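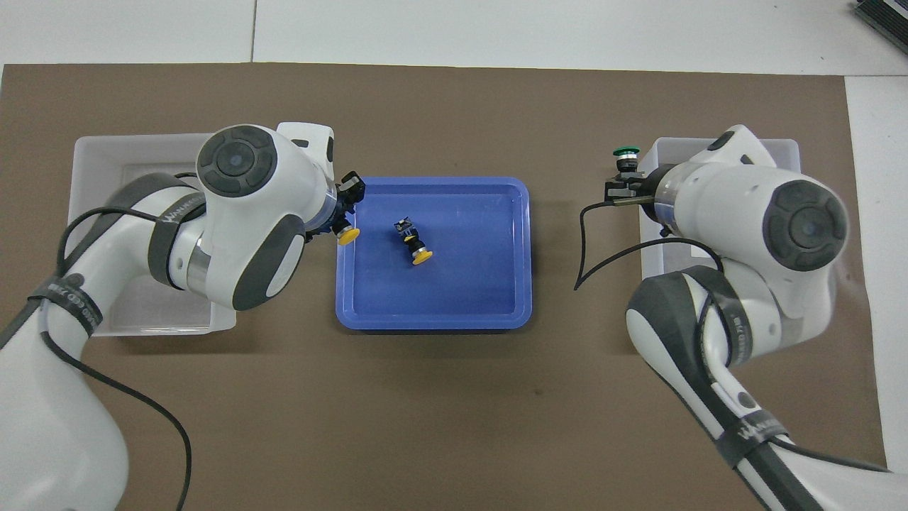 So who gets to say stop? Elaine Seixas put that to me on her first visit, before she'd even taken her coat off, and I gave her a long rambling answer about training levels and sign-off sheets. The right answer is one word. Anybody! It's now the first line of our house rules, and I like to put it near the top of this page too.

Hi, I'm Davina Rutherford, and I run Gastis. We're a small shop in Bretance that works out how two-armed robots can handle small parts on a bench, and then we write down how to do it safely and the same way every time. The writing down is the bit we're known for. Plenty of shops can get an arm to pick up a little black part with a yellow cap on it. We'll do that for you too, but you'll also go home with a set of rules your own people can read over a cup of coffee (and argue with, which they do).

How we got here

I started Gastis with 3000 dollars and a bench in the back of the old Neagu building. We're still in the Neagu building, just further toward the front, where the heating works. My background is in plain old hand assembly, and I think it shows. On a hand line everybody knows where the tray goes and what you do with a dropped part, and you learn it from the person next to you. When I moved over to robots I kept looking for that same knowledge on paper and kept not finding it. There were thick safety manuals, which we read and follow, and then there was a big gap between the manual and the bench. Things like who moves the bins, or what you do when a cable hangs a bit lower than it did yesterday.

So we filled the gap ourselves. The result is called the Ikar book. The first edition ran to 138 rules and it was much too long, I'll admit it. People skimmed it. I skimmed it, and I wrote most of it! The one we use now came out 2/7/23 and fits in a coat pocket.

What's in the Ikar book

I get asked for a peek all the time, so here are some of the ones we lean on most, more or less as they're printed.

Anybody can stop the arms. You don't have to explain yourself first, and you don't get teased for it after.

Hands stay out of the reach of both arms until the motors are off and the person at the controls has said so out loud. A nod doesn't count.

The work goes in the middle and the bins go on either side, where both people on shift agreed to put them. If you shift a bin, even by a finger's width, say so and run the check again.

Every job starts on a plain mat with nothing on it but what the job needs. No pens, no phones, no muffins. We use brown paper a lot. It wrinkles and it picks up marks, and when it gets too tired we put down a fresh piece.

Look at the cables before you look at the screen. Follow each one with your eyes from the wrist down. A loop is fine and the arm needs some slack to turn, but you want to know where that loop will be when the arm is at full stretch.

Slow speed for the first 175 picks of any new part. Yes, all of them. I know it's boring.

A dropped part stays dropped until the arms have stopped. Then it goes in the query cup, and it doesn't go back in the tray until someone has had a proper look at it.

One arm moves into the shared space at a time, unless the job sheet says otherwise and has two signatures on it.

If a rule is wrong, write in the margin. We collect the books every April and read every scribble, and a good few of the rules above started life as somebody's cross little note in pencil.

Why small parts

We like tiny caps and switch-sized bits because they're fussy. They roll and they land on their sides, and a yellow cap and a green cap can feel exactly the same to a gripper. If your rules are sloppy, small parts will show you by lunchtime. A job isn't signed off here until it has gone 1000 picks with no one reaching in, and if somebody does have to reach in at 990, well, we stop, write up why, and go back to the start. I've groaned out loud at that one more than once. I still wouldn't change it.

Working with us

Most people come to us with a bench job they're thinking of handing over to a robot, or one they've already handed over that's making everyone nervous. Bring the real parts if you can, in the real tray, with the scratched ones left in. Please bring somebody who does the job by hand now, too. They'll know things about that part that aren't on any drawing, and we'd like them to help write the rules since they're often the ones who'll have to live with them.

You'll spend the first morning on our bench with the arms switched off. We talk through where things sit and who stands where, and we walk through a stop until it feels dull. After lunch the arms come on, slow. By the end of the visit you'll have a rough set of rules in your hands, and we'll clean them up and send them on.

We don't sell robots and we don't take a cut from anyone who does. If I think your job is better off staying with people, I'll tell you, and I'll probably tell you over the phone before you've paid for anything.

Elaine, by the way, came back for a second visit and stayed. She looks after the Ikar book now, so if you'd like a copy, or you've spotted something in it you don't agree with, she's the one to ask for when you call the shop. Visitors come in by the side door at Neagu. Ring the bell and give us a minute, we'll need to stop the arms first.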